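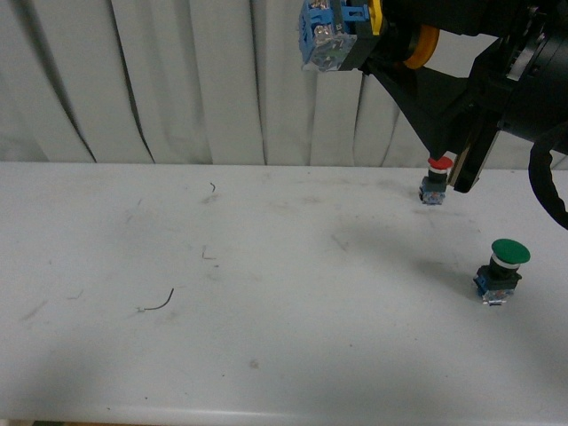

课程项目讨论区 > 机械臂小组 > 抓取与放置
主题：按钮排列任务，放置阶段的失败怎么归类

vilgot_e（楼主）
Jodstead 机器人社的一月项目，任务是用单臂把红、黄、绿三只蘑菇头按钮立着排成一条斜线。抓取部分基本稳定，问题集中在放置。最近一批试验跑了 10 轮，完整成功 7 轮，剩下的都是松爪之后按钮倒下或者歪出目标位。
目前的怀疑有两个：
一是下放高度给得保守，触点模块的底面离桌面还有间隙就松爪。
二是松爪时两根手指不同步，先离开的一侧把按钮带偏。
日志里只记了关节角和夹爪开度，没有力信号，区分不开。想问各位失败是怎么归类的，要不要把“放倒”和“放歪”分开统计。

derkach_lab
分开。放倒多半是高度或姿态问题，放歪多半是松爪问题，混在一个数里调参没有方向。
另外按钮的重心偏上，底下触点模块又窄，比抓方块难。夹的时候轴线偏几度，落下去就是单边着地。

vilgot_e（楼主）
姿态检查过，夹持后的倾角在视觉上看不出来，但也没有量。

märta_f
去年 Prendidum 杯的训练营我带过类似的题目。先别碰高度参数，把夹持位置固定下来再说。我们当时整理过一份问答，摘一段，供参考。
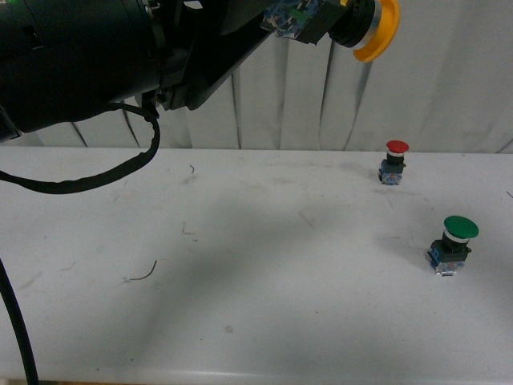
夹爪应该夹蘑菇帽还是夹下面的黑色筒身？
夹筒身。帽是可以按下去的活动件，受力以后会有行程，夹持高度不确定；筒身是刚性的，直径也固定，下放时触点模块底面的高度可以直接算出来。

底下还有几条，和楼主有关的是这一条：接近方向尽量避开筒身一侧的小凸耳，指面压到它，按钮会绕轴转一个角度，放下以后朝向就不一致了。

derkach_lab
不同意夹筒身是唯一解。我们组一直夹帽的边缘，从上往下，优点是手指不用伸得那么低，不容易碰到旁边已经放好的按钮。行程的问题可以用预压解决，先轻触桌面再松。

märta_f
预压的前提是你知道什么时候碰到桌面。楼主没有力信号。
而且帽的边缘是弧面，指面稍微磨损就打滑。

derkach_lab
电机电流也能当力用，精度不高，判断有没有接触够了。

vilgot_e（楼主）
电流能读到，噪声大，滤波以后延迟明显，我试一下看能不能用。
筒身夹法的顾虑和上面说的一样，三只按钮排得近的时候，手指张开会扫到相邻的。现在是从远到近放，先红后黄再绿，手指退出时往近侧走。

solveig.aa
插一句，数据方面的。你们训练用的是示教数据还是写死的轨迹？如果是示教，先看腕部视角里手指和目标的相对位置有没有规律，很多偏差在那里就能看出来。
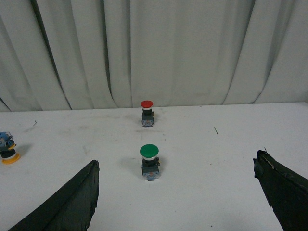 腕部相机视角：绿色按钮在两指之间，红色按钮在后方。

要看的是手指合拢前，目标轴线是否在两指的中线上。如果长期偏一边，先合上的手指会推着按钮走，这种情况调下放高度没有用。

vilgot_e（楼主）
示教数据，目前清洗后的片段合计大约 2802 帧，不多。操作的人有两个，我和 Lukian，习惯不一样，他接近得慢，我接近得快。

solveig.aa
那就按操作人分开看一遍。两个人混着训，模型学到的是平均速度，两头都不像。
还有一个问题，指面上包的是什么材料？换过没有？

vilgot_e（楼主）
换过一次，换之前和换之后没有做标记。这个确实漏了。

derkach_lab
漏标记的那部分数据建议不要用。宁可少。

solveig.aa
不至于全丢。放到预训练里，微调时只用换之后的。指面摩擦对接近段几乎没有影响，受影响的是夹持和松爪。

derkach_lab
说法成立，但两千多帧再切一刀，微调集剩多少？我的意见不变，重录。

hj_loken
我是 Kilell 那边的助教，帮忙看了一下楼主上周提交的评分脚本，说说评分。

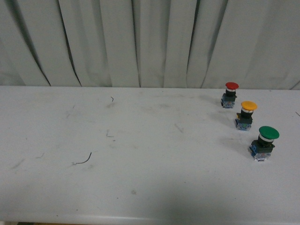

评分脚本现在只检查颜色顺序和相邻间距，没有检查姿态，这是漏洞，按钮倒着也能拿到间距分。检测方法是对帽做颜色分割，再取轮廓中心，三个中心拟合一条直线，看残差。头部相机是斜着往下看的，帽的轮廓是椭圆，而且近大远小，直接在像素里比较间距会偏，必须先换算到桌面坐标。像图里红、黄、绿从后往前斜着排下来，绿的离镜头最近，轮廓也最大，在像素里量出来的两段距离不能直接拿来判断等距。换算时还要注意帽有高度，不能当成贴在桌面上的点，建议用触点模块与桌面接触的位置做基准。桌上的黑色细线头也处理一下，只靠灰度阈值找底座时，那段弯的会被当成候选区域，加一个最小面积就行。

vilgot_e（楼主）
收到。姿态分准备怎么给？

hj_loken
满分 8 分，顺序、间距、直立分项给。倒一只扣掉该只的直立分，间距不重复扣。权重还没定，定了发在课程页。

märta_f
建议直立的权重高于间距。间距差一点在实际装配里可以容忍，倒了后面的工序没法做。

derkach_lab
反对。直立主要取决于夹具，间距才体现控制水平。按你的权重，换一副好手指就能拿高分，算法差一点无所谓。

märta_f
手指设计也是课程内容，大纲里写了。

derkach_lab
大纲写的是“选型”，没写设计。

hj_loken
权重的事到课程页下面讨论，这里只谈放置。

vilgot_e（楼主）
更新一下进度。
按 solveig 的建议分了操作人，我的片段里目标明显偏向一侧手指，Lukian 的基本居中。失败是否由此引起还不能确定，样本太少。
接下来做三件事：改成夹筒身，避开凸耳；指面更换以后的数据单独打标签；电流接触检测先离线跑，不接入控制。
重录放在最后，前面的结果出来再决定。

solveig.aa
可以。记得同时录松爪以后的一小段，很多人松爪就停录，按钮后来倒没倒，数据里没有。

vilgot_e（楼主）
现在就是松爪即停，我改一下录制脚本的结束条件。

tatli_07
路过问一下，Tatlı 的夹爪驱动读电流要不要单独开权限？我们组读出来一直是零。

derkach_lab
要，默认关闭，在配置里打开以后重新上电。只重启节点不生效。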